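Reproofing a commuter bag: wash-in or spray?

hmarchuk
Aug 7, 2020
Navy backpack, polyester, coating on the inside still sound but the face fabric wets out within minutes. Bought in March last year. Is wash-in proofer worth it, or is spray better on a bag with a coated lining?

r_bhatia
Spray. Wash-in treats both faces and you don't want it on the coating. My order of work:

1. Empty every pocket, brush out grit, sponge with soap flakes at 30 degrees or below. No detergent, it leaves a residue that attracts water.

2. Mask or avoid the reflective parts. On mine there is a short grey strip near the top and a longer silvery band running diagonally over the lower front pocket. Proofer can dull both.
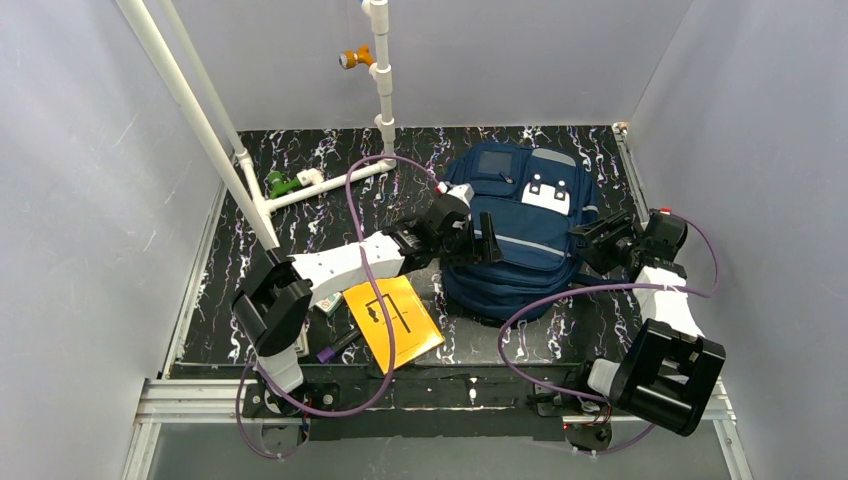

3. Spray while damp, 145 ml for a bag of that size, wipe off the excess after two minutes.

4. Hang to dry for a day. No tumble dryer.

mattes_h
Disagree on point 2. I've sprayed straight over reflective tape for years on Hukora panniers and checked it with a torch afterwards. No difference I could measure. Step 4 is incomplete as well, some proofers need warmth to cure. Read the label.

r_bhatia
Depends on the tape. Glass bead type with an open surface does suffer. Agreed on the label.

Garrido_R
Neither will fix the seams. A face fabric rated at 2000 mm means little if the needle holes leak. Seal those first, from inside, then spray.

hmarchuk
Seams look fine. Will go with spray and cover the tape. 50 ml left in the old bottle so I need to order more anyway.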